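Search this site Search Go

Home Kitchen Workshop Bench Robots Tips Contact

Bench Tips: Getting Your Pick-and-Place Software to Behave

I keep a notebook next to the keyboard where I write down whatever cost me an afternoon, and every so often I type up the pages that still make sense. These ones are all software. If you came for grippers and fasteners, that's the other page, and it's overdue for an update anyway (sorry!).

Most of it comes from one job we run on the bench in Rurkville: two arms, a few cups at the back, a can, and a planner called Flarnska that I love dearly and shout at weekly. The tips should carry over to whatever planner you have.

Clear the detector's throat first

Before I let anything move, I run the detector on its own and look at what it thinks it sees. Just boxes and labels on a screen, no motion. You'd be amazed how many "grasp problems" are a cup whose box has swallowed the cup next door. Plastic cups in a row overlap as soon as you look at them from one side, so I ask for masks and throw the boxes away. Yes, it's slower. Start with different colors if you can, like our pink, blue and green, then switch the color cue off later and see what breaks.

White on white is the other thing. A pale cup near a white wall on a white table gives you very little edge to work with, and auto exposure will happily wash out the rest. Lock the exposure, write the value into the config file, and put the config under version control. I had 17 copies of ours floating around in September and couldn't tell you which one was live.
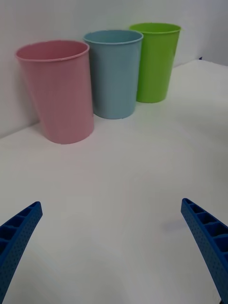 Do the hand-eye calibration again before you touch a single detector threshold, a reader wrote in after the last batch of tips, and you'll find half your thresholds were fine all along. I grumbled, then I did it. I'd spent two evenings nudging a confidence cutoff when the camera transform had gone stale. So now the calibration check is a script that runs at startup, and if the error is over my limit the program refuses to go any further. Rude, but it works.

Mask your own fingers

If your wrist camera can see the gripper, the depth code can see it too, and sooner or later it'll report an obstacle that travels everywhere with you. I render the gripper model into a mask from the joint values and cut those pixels out before the point cloud gets built. Pad the mask by a few pixels. Fingers with holes or open cells in them make ragged depth edges, and those leftover specks are just what a planner loves to panic about – mine used to freeze halfway through an approach and say START STATE IN COLLISION, as though that were my fault.

Same goes for cables. They aren't in your robot model, I'd bet. I add a fat capsule around the part of the arm where the loop hangs and call it good.

Give both arms one world

We tried two planners, one for each arm, each with its own idea of the table. Don't! They drift apart. One says the can is here, the other says a little to the left, and you end up debugging an argument. Keep a single scene, let both arms read from it, and let exactly one process write to it. Every object gets a timestamp, and anything older than your limit gets looked at again before a plan may use it.

And put the idle arm in that scene too, fingers open and all, even if it has no part in the job.

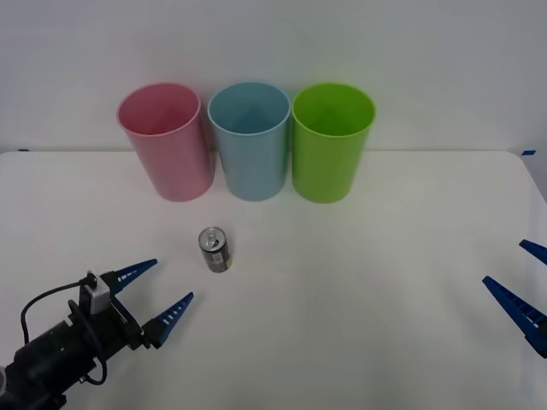 Doesn't that second arm slow every plan down, though? We dropped ours from the collision checks at Farudham and got our planning time back. – comment left on the old version of this page

Fair question, and it does cost something. What I do is swap the parked arm for a couple of simple boxes while it's parked and bring the full model back the moment it has a goal of its own. On our machine that took a plan from 68 milliseconds down to 41, which I'll take. Leaving it out altogether makes me nervous. The box version is about four lines of code, so have a go at that first.

Plan the lift as its own step

A grasp, a straight lift, then the travel. Three separate calls, three separate log lines. When it was all one long trajectory I could never tell from the log which bit had gone wrong, and the optimizer kept cutting the corner and swinging low past the cups. A short straight lift with a hard minimum height fixed that for us.

Attach the object to the gripper in the scene as soon as the fingers close, too. If you forget, the planner thinks the can is still standing on the table and plans a lovely wide curve around a thing it's holding. Then there's the cups: the carried can has a bottom end, and that end needs clearance over the rims, so measure from there and leave the fingertips out of it.

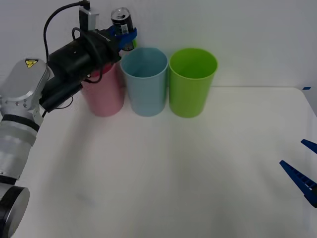
I keep 15 millimeters of clearance under whatever's being carried and I make the number a named setting, so it can't hide inside some function. Ours was buried in a file called chang_utils (Chang being the old project name) and it took me ages to find it. If you change it, rerun your saved plans against the new value before you run the arm. Mine go through overnight, and the failures are waiting in a text file in the morning next to the plan numbers.

Next batch will be about logging and what to do when the clocks on your two computers disagree.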